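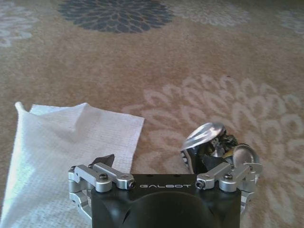
Vol. 3, p. 16

Comparing Wrist and Head Cameras for Cloth Pickup from Patterned Carpet

Shares 60 | Comments 3

1. Purpose

The project compared two camera positions for guiding a parallel gripper to a flat cloth on a domestic floor. The wrist camera sits close to the fingers and looks past them at the target. The head camera sees both arms and most of the room. The Prondden lab course asks for a comparison on a surface that is not plain, so a carpet with large floral motifs was chosen.

2. Segmentation from the wrist

A white cloth on beige carpet looks like an easy case. The cream motifs make it harder. With a brightness threshold alone, the software (Varkex, default settings) merged the cloth with the nearest pale petals whenever the two touched in the view. A texture filter was added, tuned to the fine grid of the weave. The carpet pile has no such grid, and the merged regions separated.

The second difficulty is occlusion. The fingers and linkages cover part of the view at all times, and bright metal can pass for fabric under a simple threshold. A fixed mask was drawn for the gripper body. The fingers move, so their mask was computed from the commanded opening. Errors in that mask were largest near the fully open position.

The training set held 3,000 wrist views, labeled by hand over one semester. A raised corner or a wrinkle was labeled separately as a grasp candidate, on the assumption that a fold gives the fingers more to close on than flat material.

3. Segmentation from the head

The head view was used for coarse location only. It gives the arm a starting point and shows furniture that limits the approach, such as a low table or the front of a sofa. At this distance the weave is not resolved and the texture filter is of no use. Color and outline remain, and on this carpet a round pale flower can match a crumpled cloth on both.

Switching from head to wrist was handled by the Fluseo controller. Switching too early put the target outside the wrist view – switching too late left little room to correct. Delays of up to 60 milliseconds were accepted.

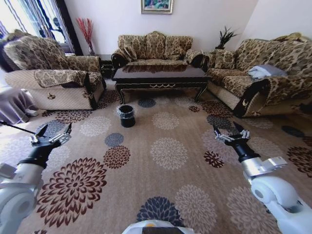 Dionysis Mavromatis objected at the March review that the comparison was not a fair one, as the two cameras were never given the same task. He asked for a run in which the head camera alone guides the fingers to the cloth, even if the result is poor, and for the same test on a plain floor.

Both points are accepted. The head-only run has been added to the plan for the Michailidis room, which has bare tile.

4. Remaining work

The finger mask needs a new calibration at wide openings. Gloss on the metal parts should be measured under daylight and under lamps separately. The report makes no claim about grasp success; only localization was evaluated.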